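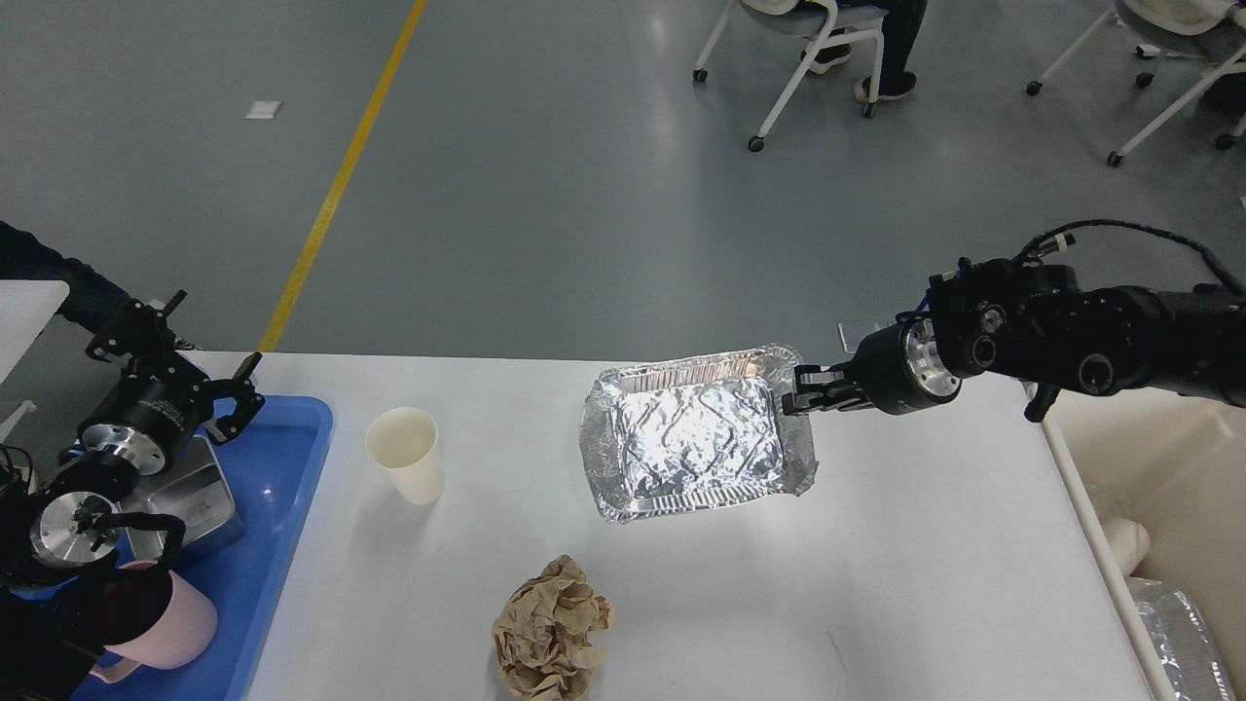
What do I do with the foil tray once the lasagna is gone? Rinse it, flatten it if you can, and put it in with the metal recycling. A little baked-on cheese around the corners is okay, a whole crust of it isn't.

I'm starting there because it's the question I got more than any other after the March potluck at Tulengate, usually from someone standing next to me with a dripping pan and a worried look. We had 28 households sign up this time (plus the cousins, who never sign up for anything) and the cleanup went on longer than the eating did. So let's talk about clearing a table!

My own method is pretty simple. Everything that's going back to a kitchen goes on a tray first — mugs, metal containers, serving spoons, whatever has to be washed and used again. I like a plastic tray with a bit of a lip. A blue one like the one up top is great for this, with a steel container and a pink mug riding in it together, and you only make one trip to the sink. Once the washing-up is off by itself, what's left on the table is nearly all stuff to sort, and it goes fast.

Paper cups are where people get stuck. They look like paper, they feel like paper, and at Tulengate they still go in the trash, on account of the lining. I know, I know. I asked the hauler over in Jondgate twice and got the same answer both times. If there's still coffee in yours, please pour it out first. I carried a bag down the back steps in January that I would rather not describe, and those were my good boots.

Brown paper is easier. Balled up is fine if it's clean, and if it's greasy it goes in the compost pail with the napkins. I used to smooth every piece out flat before tossing it and my sister finally asked me who I was doing it for.

Now, foil. Loose scraps tend to get lost in the sorting, so save them up and squeeze them together until you have a ball bigger than your fist. Edileuza Fagundes keeps hers going in a drawer between potlucks and brings it along, and I've started doing the same. The crimped trays can be used again, too! If one comes out of the oven without holes, wash it by hand with a soft sponge and it'll do for a batch of cornbread. They do bend when they're full, so get a hand under the bottom and don't trust the rim.

We've spent $178 on disposables since last fall, which seemed like a lot to me when I added it up. Kyung-tae Joo has offered us two deep roasting pans that were sitting in his garage in Llanos, and I said yes before he finished the sentence. If you have casserole dishes you don't love anymore, bring them by the kitchen any afternoon before four and leave them on the shelf by the door. Put your name on masking tape if you want them back someday.

Next potluck is soups. Bring a ladle — last time we had over a dozen pots and everybody was fighting for the same two.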